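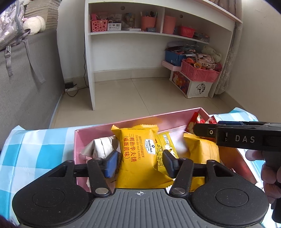
Workshop book 6, p. 41

February, started 9.15

Carrying on with the lime mortar for the Kiltach wall. Two sands to compare: the Stindach pit sand we have always used, and the washed sand from Batby that came in last week. Same lime putty for both, the Akbulut tubs, all from one delivery. Everything mixed one part putty to three parts sand by volume, struck level with the straight edge.

Sieved both sands first. Stindach is sharp and well spread, with a fair bit left on every sieve except the finest. Batby looks nicer in the hand but most of it lands on two sieves and there's very little fine stuff. I wrote the weights on the sheet pinned inside the cupboard door and won't copy them here. Rubbed between wet palms, Stindach leaves a faint brown stain and Batby leaves nothing.

Jar test on both, lids on, shaken, left on the windowsill. By 9.50 Batby had cleared completely. Stindach still cloudy at the top with a thin skin of silt on the sand. It has always had that and the old panels haven't suffered for it, but write it down each time please so we notice if the pit changes.

**Mixing**

Knocked up the putty on its own before any sand went in. It was stiff as cheese straight out of the tub and I was tempted to add water. Didn't. Ten strokes with the rammer and it went soft by itself, as it should. Whoever wetted the last batch made it far too sloppy and it crazed all over.

Stindach mix: went in as a crumbly mess, came together slowly, fatty and sticky by the end. Thirty minutes in the roller pan. Hangs off an upturned trowel without sliding.

Batby mix: also 30 minutes. Came together faster but never got properly sticky. It drags under the trowel and you can feel the grains rolling. Bleeds a little water if you leave the heap standing. I gave the heap a second turning and it was the same again after a while.

Void check on the dry sands with the measuring cylinder says Batby wants more lime than one to three to fill the gaps. That fits with how it feels. Next time try it richer, or blend it with Stindach half and half. The blend would be cheaper than more putty.

**Sample blocks**

One large block from each mix in the steel moulds, rammed in layers, top struck off. Moulds oiled lightly. Last time there was too much oil and the faces came out patchy.

| | Stindach | Batby |
|---|---|---|
| Block weight, fresh, without mould (g) | 2820 | 2570 |
| Feel on trowel | fatty, sticky | short, drags |
| Bleed | none | slight |

Bigger gap between the two weights than I expected. I emptied the Batby mould and packed it again in thinner layers and got the same figure, so it isn't bad ramming. More air in it, I think. Scales checked with the brass weights before and after, no drift.

Both blocks now in the damp cupboard. Hygrometer in there says 80 per cent. Wet sacking over the top shelf, not touching the blocks. Please don't open the door to look at them. If you need the trays from the bottom shelf, take them all out in one go.

**Break**

Pink box is open on the blue-and-white checked cloth. Snack packets, help yourselves. Waffle sandwich ones in there too, yellow packet. Keep wrappers out of the sand bins, I picked two out of the Stindach this morning.

**Test panels, afternoon**

Pointed up the brick panel by the back door, left half Stindach, right half Batby. Joints raked out and brushed, then damped with the hand spray twice, with a gap between. The bricks on the right side are softer and drank the first spray straight away, so I gave that side a third. This muddies the comparison a little. On the next panel we should swap sides, or use bricks out of one stack.

Stindach went in well with the thin iron. Pushed to the back of the joint in one pass and stayed there. Batby needed two passes and wanted to fall out of the perpends. Beds were fine. Some smearing on the brick faces with both, left alone for now. It comes off cleaner with a stiff brush once the surface has gone leathery, and going at it early only rubs lime into the pores.

15.40: Stindach half firm enough to take a thumbnail mark without sticking. Batby half still tacky in the deeper joints, dry on the surface, with a hairline along the top edge of one bed. Pressed the hairline back with the iron. It closed. Damp hessian hung over the whole panel, clear of the face.

16.30: beat back the Stindach side with the churn brush. Good open texture, grains showing. Tried a small patch of the Batby and stopped, it was pulling. Leave that side till the morning.

Colour: Stindach is drying to a warm buff, close to the sound original mortar on the east end of the Kiltach wall. Batby is going nearly white. Whatever else happens with strength, I can't see the Batby being accepted on its own for the parts that face the lane. Could be all right for the core behind, where it won't show, with extra lime in it.

**Odds and ends**

- The lid of the second Akbulut tub doesn't seal. I've floated a layer of water on the putty and tied polythene over it. Use this tub first.
- Roller pan squeaks on the near side. Greased it, still squeaks. Wants the bearing looking at.
- Finest sieve has a small tear by the rim. Patched with solder but don't trust it for anything that gets reported.
- Goggles back on the hook, not in the sink. Eyewash bottle is full.
- The kettle lead has been used for the pan again. Please don't.

**To do**

1. Brush back the right half of the panel first thing, before heating goes on.
2. Spray both halves lightly morning and evening for the rest of the week.
3. Mix the half-and-half blend and cast one block, same mould as the Stindach one.
4. Ask Batby whether they can supply the same sand unwashed, and what it costs by the loose load.
5. Chip a fresh sample from the east end for the colour match, from behind the ivy where it hasn't weathered.

Pan cleaned, rammers in the bucket, slurry in the settling bin. Hessian damp at 17.20 when I locked up.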